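# The Preltent gloss white top

I sell a lot of work surfaces and I'm not supposed to have favorites, but I do, and it's this one. The Preltent is a plain white top with a high-gloss finish, made for us by Vevura. No pattern, no fake wood grain, no sparkly bits. Just white, and very, very shiny!

I put one in my own sewing room back in June and I've been bugging people to come look at it ever since. My old table was dark, and I was forever losing pins and black thread on it (well, mostly black thread). Now anything dark I set down shows right up, and the room feels brighter too, even with the one small window I've got.

**What you get**

- One top, 58 inches long
- Smooth gloss face
- 14 screws and a little bag of felt pads
- Legs sold separately (the Zustia set fits with no extra drilling)

Weight limit is 58 pounds on the Zustia legs if you're standing something heavy in the middle. My sewing machine and a stack of quilting books are no trouble at all.

Cleaning is easy. I use a soft cloth, warm water and one drop of dish soap, then a dry cloth right after so it doesn't streak. Please skip the scrubby side of the sponge! Gloss will scratch if you go at it with something rough, and there's no sanding it back the way you would with oiled wood.

People ask me about glare. Yes, it's a gloss top, so it mirrors whatever lights you have above it. 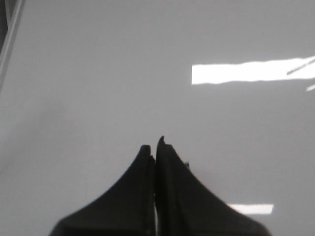 If you've got a bare bulb right overhead, move the table over a bit or put a shade on the bulb. I did the shade. Neusa Cordeiro, who bought two of these for her card-making room, went with a lamp off to one side and likes that better.

We also carry the Tripathi top in a matte white for the same price, if shiny isn't your thing. You can mix the two on one long bench, but the whites don't match perfectly, so ask me for a sample of each first.

Delivery takes 10 days. Check the corners before you sign for it, and keep the box until the legs are on.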